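Correspondence Game

Move 31 came in the mail with the gas bill. Same envelope as always, the Seltberg postmark half smeared, my father's handwriting leaning over like it was tired. Queen takes. That was all. No hello, no how's the knee.

I put the kettle on. Forgot it. Went and stood over the board in my coat.

We'd started in May, the year he moved up there. His idea. Phone calls were bad — long gaps, weather, him saying well then every two minutes untill one of us gave up. So, chess. A postcard each way. He had the red pieces, I took the blue. He said blue wasn't a color for chess and I said it was my board.

Queen takes. I lifted the pawn off and held it. Stupid. I should have seen that one three cards back.

The kettle started screaming. Off. Coat off too, finally.

There was a bus at ten past, and I had a shift at Hendriks, inventory, the whole back wall of paint cans to get through. No time for this. I sat down anyway.

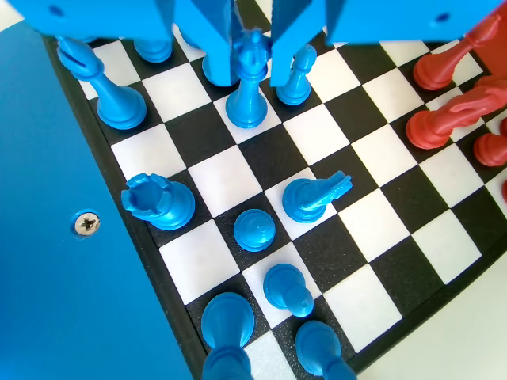

The knight, then. Always the knight with me, he used to say, you go hopping off to the side and leave your house wide open. He said it when I was nine. He said it when I took the job in Pevodwood, 200 miles away, with one suitcase and a lamp. Queen at home, bishop next to her, both of them hardly used. I'd been saving them. For what, I don't know.

Move the bishop. No. He'd want that.

Looked at the envelope again. It felt thick. I'd missed it, tearing in like I do — a second card stuck behind the first, picture of the Vaneo ferry on the front, and on the back, in pencil this time:

Take your time with this one. I'm not in a hurry. They're keeping me in a few more days, room 319, the window faces the parking lot. Food is fair. Man in the next bed plays checkers, God help him.

Keeping me in. Keeping him in where. A few more days on top of what?

I read it twice standing up. Found the phone under the newspaper. Put it down, picked it up. Called Hendriks and said I was sick, and the girl said feel better, and I said thanks, you to, which made no sense.

Bag. Socks. Charger. The next bus the other way cost 126 with the return and I paid it and didn't look at the return date.

Then back in for the board. It wouldn't fold with the pieces on, of course. So I wrote the position down on the back of the gas bill, square by square, my hand going faster than I could read, and swept everyone into a sock. Queen last.

I'd work out the move on the way.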